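Slide 4. Why the refurb line runs on batch records

Clurkedine takes in retired office desktops and sells them on to schools. Last quarter the intake was 600 units. The talk covers how we track them, and where the tracking failed.

Slide 5. Old method. One paper tag per pallet, 16 machines to a pallet. If a machine moved to another pallet, the tag was wrong from then on. We found 56 mismatches in the June audit. Pause for the chart.

Slide 6. Unit records 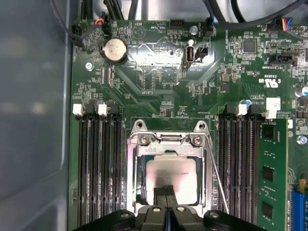
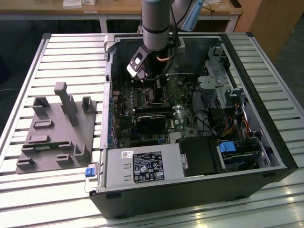
A unit record opens at intake and closes at sale. Jolo holds the record; Plernix prints the label. Each record has a chassis line and a board line, and they are kept apart on purpose, as boards get swapped. The board line is filled in at the open-case stage, with the side panel off and the interior exposed. Processor model is entered at the same stage. Do not read out the field list, it is in the handout.

Slide 7. Failure cases. 2 to mention: duplicate labels after a printer restart, and records closed before the drive wipe was logged. The second one matters more. Fiore now blocks closure until the wipe entry exists.

Slide 8. Cost per unit. Go straight to the table. Questions after slide 9.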